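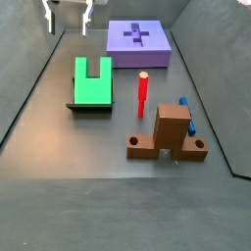
Page last changed: September 18, 2019

Zumel Support Desk
Ticket 1594: Peg assembly cell, Horkness site
Status: Open, waiting on customer
Priority: Normal

Reported problem
The customer is evaluating the cell for light assembly work now done by hand at the Bevum bench. The red peg is picked up reliably when it stands upright. The blue cylinder is missed or dropped when it lies on its side next to the brown block with the two holes.

Log entry 1
Gripper calibration repeated. Finger opening within limits. No change in behavior.

Log entry 2
Support ran 79 picks with the blue cylinder lying down. The arm completed 11. Most failures occurred when the brown upright hid part of the cylinder from the camera.

Log entry 3
Planner updated to build 502. The arm now moves the brown block aside before it reaches for the cylinder. Picks improved, but each cycle takes roughly twice as long. The green block with the slot was not affected.

Assessment
The cell can handle parts that are presented upright and in clear view. It is not yet suitable for parts tipped out of a bin, which a bench worker sorts without difficulty. The customer's second question, whether the same arm could clear a kitchen counter, falls outside this ticket and has been referred to the Alaoui applications group.

Action required
Customer to confirm whether a feeder tray may be added ahead of the cell. The ticket will remain open until a reply is received.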